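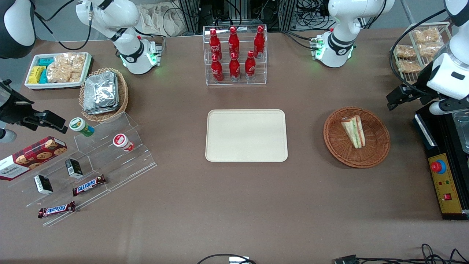

How do I stop a snack table looking like a jumble?

Posted by Osumby, February 2021

I've been put in charge of the help-yourself table at work and I've gone a bit mad with the containers! So far I've got a white tray for the packets, a round wicker basket full of foil-wrapped bits, a clear tiered stand with the Snickers on the lower levels, and a clear rack for six bottles of Coke. It all fits on the brown table but it looks a mess to me -- one of the cups on the stand is lying on its side and the shortbread box is just leaning there. Any ideas? I've got £11 left to spend.

Mohsin Sandhu

Keep your money. I'd turn the stand so it runs straight along the table, as a diagonal one eats up loads of room. Stand the cups up together on the top tier, then put the shortbread flat at the front with its lid showing. The yellow and teal packets are fine next to each other, I like the colours! Leave the bottles at the back, they're heavy and people will reach over for them anyway.

Wajid Gilani

Agree about the stand. Also do a little card for anything with nuts in, we had a row over that at ours.

Ghumman76

just get a bigger table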